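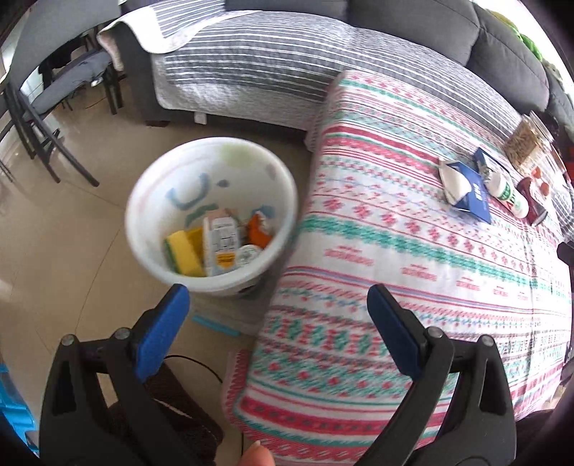

the bucket as of this morning, sponge and all

Bucket of bits and a table I can't clear, what goes where?
posted by Elby, Saturday

Quick one, got family coming at 5 and the front room is a tip. I've got one big white bucket that's turned into the place where everything lands. Sponge with the green scourer side, a white carton, a round white lid or tub thing, an orange packet, more behind. Was going to just chuck the table stuff in on top and shove it in the cupboard but my sister says never mix sponges with anything you eat.

Table is the other half of the problem. Snacks, fruit, rubbish, all on the good cloth (the red and teal one, cross stitch pattern, don't want it stained). Flat is tiny, no sideboard, nearest shop with decent tubs is in Herkevthorpe and I'm not driving there today. 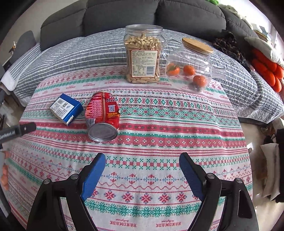 table, jar of snack sticks at the back, mandarins in the one with the handle

So: does any of it go in the bucket? And can the mandarins stay in a jar with the lid on or do they go mouldy?

Grilari
Your sister's right. Sponge out first, and anything else that's for cleaning goes with it. Carrier bag under the sink will do for today. Then see what's left in the bucket and if it's food, it goes to the kitchen. Don't put table stuff in there till its had hot soapy water and a proper dry.

Crushed red can, recycling, now, before it drips on that cloth. Little blue and white box, look inside, if it's empty flatten it. Snack jar is fine where it is, people will eat them.

Mandarins, take the bamboo lid off. They sweat with a lid on. Three won't last long with visitors anyway. Mine go in a bowl, keep an eye on the one with the leaf, you can snip the stem if it's poking the others.

Cloth: lift everything off, shake it out of the window, back on. Check the label before you wash it, the red in mine ran at 40 and I was gutted.

Majali
just get a second bucket. mine was 80p at the car boot

Elby
Thanks both. Can's gone, lid's off the mandarins. Sponge is under the sink. Haven't looked in the carton yet, hoovering frist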